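How to keep small packets of screws and spare parts in order when moving to a smaller flat?

Thanakorn Sukprasert
498 views

Hello everybody. In January I will move from a house with a garage to a flat with one storage closet, and I must decide what to do with my small hardware. I have screws, washers, furniture bolts, picture hooks, and many spare parts from things I have maybe already given away. Now it is all in jam jars and coffee cans, and the jars are heavy and take much place on a shelf. I looked at a drawer cabinet from Vometti, but I am not sure the small drawers stay closed when somebody carries it down the stairs. Is it better to sort before the move or after? And is there a rule for how long to keep spare parts? My wife would like the answer to be "one week".

3 comments
Share

Huguette Poirier
Accepted

I moved two years ago from a house to an apartment in Tandcombe, and I made the mistake of sorting after. Please sort before. You pay the movers for weight, and metal is heavy. This is how I would do it now:

1. Put everything on one old bed sheet, on a table where you don't have to eat for a few days. Make first only big groups – wood screws, machine screws and bolts, wall plugs, hooks, and "I don't know".

2. Inside the bolts, separate by head and by thread. A bolt with a round head is not always a furniture bolt, so try each kind with a nut you know the size of. If the nut does not go on easily with your fingers, don't force it.
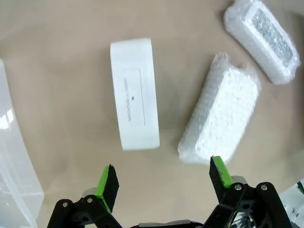

3. Use flat plastic boxes with a lid, the kind for fishing. They stand on their side like books. Write the size on the short side, because this is the side you will see in the closet.

4. The group "I don't know" goes in one box, with a date on it. If you did not open the box after one year, give it away.

For spare parts I keep only those from things I still own. I put them in a paper envelope together with the manual, and I write the name of the thing on the envelope.

Share

Pongsak Kaewsai

Just throw away. A new box with 500 screws is cheap and you will never use the old ones. I did this and I don't miss anything.

1 comment
Share

Muireann Gallagher

I agree with Huguette about the fishing boxes, but I would keep two or three of the jars for the sizes you use the most. About the drawer cabinet: I have one, from another brand, and I moved it with stretch film wrapped four times around it. Two drawers opened anyway. Take the drawers out and carry them flat in a shallow carton, with a towel on top. Also ask at a repair café near your new flat, ours was very happy to receive mixed bolts.

2 comments
Share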